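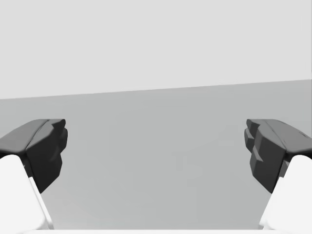 Posted by Peng

So it's June and the new arm on the packing line at Fladness finally has its fingers sorted, and I've been grinning about it since Tuesday!

Most of the work so far has been in the simulator. We load up the gripper, white links and dark grey tips, put it over a bare grey floor and look out between the fingers before anybody asks it to pick up a thing. I've stared at that gap so much I could draw it in my sleep. The stepped edges on the pads are my favourite bit (yes, I have a favourite bit).

What I really wanted to write about is the bench, though. There are 4 of us on the late shift, and until this spring two of us did nothing but lift jars out of trays and drop them into cartons. A full run for the Kilton order is 842 jars. My wrists used to ache right through to the weekend. Now those two spots are turning into one person minding the cell and one on checking and labels, and we swap at the tea break, so I get to do both.

Were people worried? Of course, me included. We had a couple of grumpy meetings and I still think the hours should have been put in writing sooner. But the shift has stayed the same size, and I've learnt to change a grip width and replay a pick on screen, which I'd never have guessed I'd enjoy this much. I even stayed late to do another one!

It has made the place quieter too, and we talk more. The radio is back on.

Next job is the Jultness lids, which are slippery little things and a pain even by hand. I've got a list of grip settings to try in the simulator first, and I'll post how they go.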